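Slotted card plate, thin cards going in crooked

Page 1 of 1 – 9 replies

nilmini_b
Joined: August
Posts: 20

I've been given one of the grey slot plates to set up as a practice board for new starters at Altlow. They push a thin card into an upright slot, take it out and do it again until they stop catching the rim. The plate is the Farnen one, light grey, matt.

My trouble is with the second slot. The card goes into the first one without any bother, but in the second it catches on the rim at the top corner and then wants to lean over. I've tried three different cards. Does anyone else get this, and do you file the rims or leave them alone?

Nilmini

siebe_prins
Posts: 174

Leave them alone. If you file the rim you widen the mouth, and then the card has room to lean even further. I did that on my first plate and it was useless afterwards, people could drop a card in with their eyes shut.

Is the plate level? Mine wasn't.

nilmini_b

Level enough, I thought. I'll put something against it tonight.

kh_ryu
Posts: 156

I don't agree about filing. A light rub with fine paper on the inside top edge takes off the burr and nothing else. You aren't opening the slot, you're only taking away the bit that snags. I've done it on every plate we have at Filtgate and the cards still sit upright.

What I would never do is touch the outside of the rim. People use it to feel their way in.

siebe_prins

Fine paper in whose hands, though. You know when to stop. Someone in their first month doesn't, and the plates aren't cheap.

kh_ryu

Then don't give the paper to someone in their first month.

bitna
Posts: 20

Can I ask a basic question about the same plate. What are the two closed frames on the right for? Ours has them as well and we've never put anything in them. I assumed they were slots that hadn't been cut through, and somebody here told me ours was a faulty one.

kh_ryu

Not faulty. They're shallow trays, you lay a flat part in them. We use ours for labels. Seok did a plate with four open slots at one time but I haven't seen one for years.

daeun.ham
Posts: 2

We leave ours empty too. I tell people to ignore the right side until they can do both slots cleanly, otherwise they start putting the card down in there between goes and lose the rhythm.

On the original question, I had the same catching, and for me it was how the card was held. Most people pinch it too near the top. Then the fingers reach the rim before the card is properly in, so they let go early and it tips over. Hold it low, with plenty of card showing above your grip, and put it in from underneath if your plate is mounted upright.

Second slot:
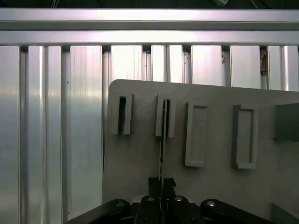
Card going into slot two, held from below. Slot one is to the left of it, the two closed frames to the right.

You can see the top edge of the plate runs down to the right a bit. I left it like that. It makes you line up with the slot itself and stops you relying on the edge of the plate, and people who learn on it do better when they move to a different board.

siebe_prins

I wouldn't leave it sloping. If the plate is off then everything you learn on it is off. Straighten it, get the action right, and tilt it later if you want to make it harder.

Agree on holding it low, I should have said that first.

nilmini_b

Thanks all. I checked and mine was off as well, down on the right, the same way as Da-eun's. I packed the low corner with a folded bit of card and held the test card much lower, and slot two is now no worse than slot one. I haven't touched the rims. Kyung-hwa, I'll try the fine paper on an old plate first – we have one in the cupboard with a chipped corner.

One more thing while I'm here. Do you find the thinner cards bow when you push? Mine are fine for the first half and then bend if I go too quickly.

kh_ryu

Yes. Slow down, or go up one thickness. I'd go up one thickness.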